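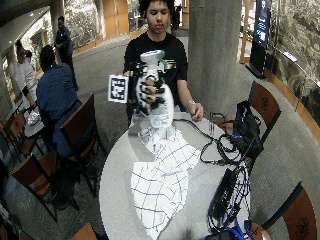 Szu-yu Chang asked whether the glove rule should also cover the bare hand, as the present wording of clause 2 speaks only of "the instrumented hand" and most household tasks need both. She said she had read it two ways herself and had seen operators at Asfaw do the same.

The chair replied that the clause was written for one-handed tasks and had not been revised when cloth handling and spray bottles were added to the task list. Agreed to amend. New wording: "Each hand that touches a task object is recorded in the session sheet as gloved, bare, or holding a tool."

Item 3. Marker cards

Skuva reported on the draft for marker cards attached to gloves. The card must be flat, fixed at a single point, and replaced if a corner is bent. Vanano objected to "replaced" and proposed "replaced before the next session," so that a recording under way is not stopped. Accepted.

No agreement on whether the card may be remounted by the operator alone. Held over.

Item 4. Cables and power units on shared tables

Draft 4 requires that cables be kept out of the reach area. Mevix considers this unworkable on small round tables, where the power unit and the task objects share one surface. Two alternatives were put:

(a) cables may lie on the table but not between the operator and the task object;
(b) power units go on the floor or a separate stand in all cases.

Alternative (a) adopted, with a note that loops hanging over the table edge are to be tied back. Asfaw asked for its preference for (b) to be minuted.

Item 5. Hand-held grippers

The inspection sheet for hand-held grippers was reviewed line by line. Lines 1 to 6 stand. Line 7 (lens check) was found to duplicate line 3 and is deleted.

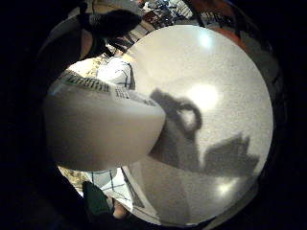 The remaining lines concern lighting. Glare on pale tabletops is to be noted at the start of a session, together with any shadow falling across the work area. Vanano asked for a numerical limit. The chair said that none could be set until the reference recordings had been compared, and the line stays descriptive for now.

Item 6. Session records

The log held by Mevix stands at 1279 sessions. Skuva will check 100 of them against the amended clause 2 and report the share that would need a corrected sheet. No change to retention periods.

Item 7. Actions

Szu-yu Chang: circulate revised clause 2.
Skuva: sample check under item 6.
Vanano: text on remounting of marker cards.
Mevix: drawing for item 4, alternative (a).

All actions due before the September meeting. Draft 5 to be issued after that meeting.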